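Right, kettle's on, so I'll tell you all about the grippers and what went wrong, as promised to everyone who asked after the last update (thank you, you're very kind!)

1/ We've been doing drinks pick-ups in the spare bedroom at Vomthorpe, two hand-held grippers, whatever cups and bottles are to hand. Soft bedding is a real test because everything rolls towards the middle.

2/ First 30 goes on 27th October were lovely. Then the right-hand one began closing late, only a touch, and I'm afraid I told myself it was my tired thumb.

3/ It wasn't my thumb. By go 40 the fingers were shutting a good moment after I'd squeezed, and then they'd stay shut when I let go, which is a horrid feeling when you're holding somebody's drink.

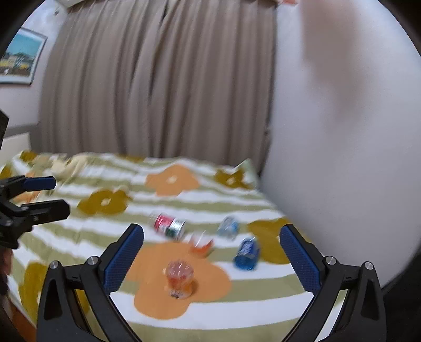

Cup standing, the rest lying down, blue pads at the ready.

4/ So I stopped and took the handle apart on a tea towel. The return spring had slipped off its little peg and was rubbing on the trigger cable, and the cable had frayed down to 3 strands. Three! I went a bit cold, I'll admit.

5/ I wrote to Skindik, who made the handles, and they were very decent about it. They think the peg is too short and they're sending a longer one. Karabulut had the same thing back in February, and I do wish we'd all compared notes sooner.

6/ If you've got the Kavent handles, please pop the cover off and look at that cable before you do anything else. And if it starts to feel slow, stop there and then, don't do what I did and carry on for another ten.

7/ New peg should be here soon and I'll post how it gets on. Off to find my small screwdriver, which was in the biscuit tin last I saw it.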